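**Ticket 1144 -- price list page showing old figures**
Opened by: Manuela Palumbo
Assigned to: Ingvar Kirkegaard
Status: waiting on customer

**Manuela, 2024-11-17**

Hello Ingvar, and thank you so much for your help with the last one! I'm afraid the Dullero car prices on our dealer page have gone wrong again. The Stullotis hatchback still carries the price from May, and a lovely couple came into the Barajas showroom this morning with it printed out -- you can imagine the chat we had.

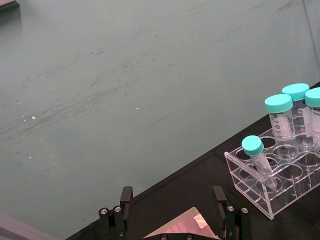 I've cleared my browser, tried my phone and asked a colleague to look, and we all get the same old list. The on-road figure is short by 309, which I think is the registration fee.

**Ingvar**

Hello Manuela, no trouble at all. I had a good look over a cup of tea. The new list did upload, all 895 lines of it, but 8 were rejected for having a space before the model code, and the hatchback is one of them. The page keeps the old price when that happens.

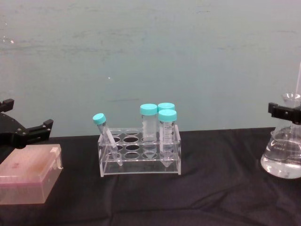 *Tube rack with four tubes, pink tip box to the left, flask to the right.*

I've taken the spaces out and run the import again. Could you check the page after lunch and let me know what on-road price you see? I'll leave the ticket open until then.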